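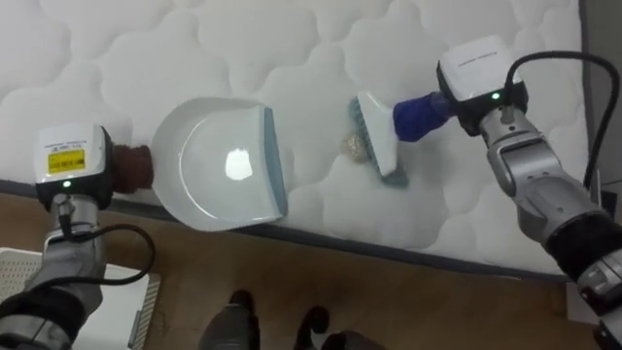

Rumex Court Tenants' Association
Minutes of the general meeting, 14/02/2021, held by phone

Minutes of the last meeting were approved with one correction. The boiler was "inspected," and the word "repaired" should come out.

1. Heating
The landlord's agent, Takton, has sent a letter saying the heating system is performing within its expected range. Members asked what the range is. The letter does not give one. Tenants on the upper floors report cold radiators most mornings. The meeting did not accept the letter as an answer and asked the secretary to write back for the temperature readings, with dates.

2. Proposed new meters
Takton wants to put a Steiner meter on every radiator and says bills will be fairer. The quoted cost is $3,956 for the building, to be recovered from tenants. One member had asked for a sample bill and was sent a brochure.

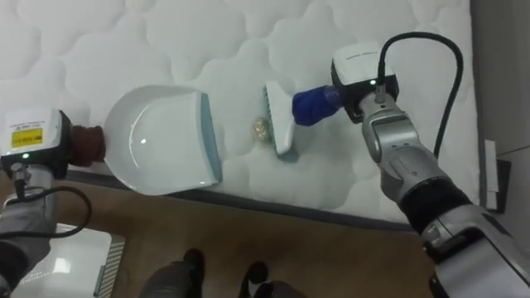
It was also pointed out that a meter will not warm up a radiator that gets no hot water, and that end apartments lose more heat through the outside walls and would pay for it. Takton says a correction is applied for this. How the correction is worked out is not in the brochure either.

Motion: that the association oppose the meters until item 1 is settled and a sample bill for an end apartment is supplied. Carried, 9 in favor, 2 against. Those against felt that some kind of metering is coming anyway and that we would do better to bargain over the price now.

3. Laundry room
The card reader is still taking money twice. Jirkero, who run the machines, say they have no record of a fault. Members with double charges should send in copies of their statements. The secretary will forward them together. There was little hope that this will speed things up.

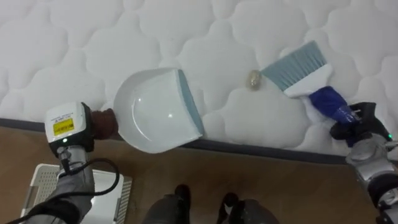
Secretary, Rumex Court Tenants' Association

4. Funds
The balance stands at almost $300. A proposal to spend part of it on a printed newsletter was discussed. Several members doubted that anyone read the last one. Deferred.

5. Any other business
The front door closer slams again. Takton marked the job complete in their system. The secretary will ask what was done.

A request to move meetings to an earlier hour was noted and left open, as the people it would suit were mostly not on the call.

Next meeting in April, date to be posted by the mailboxes. Takton will be invited again.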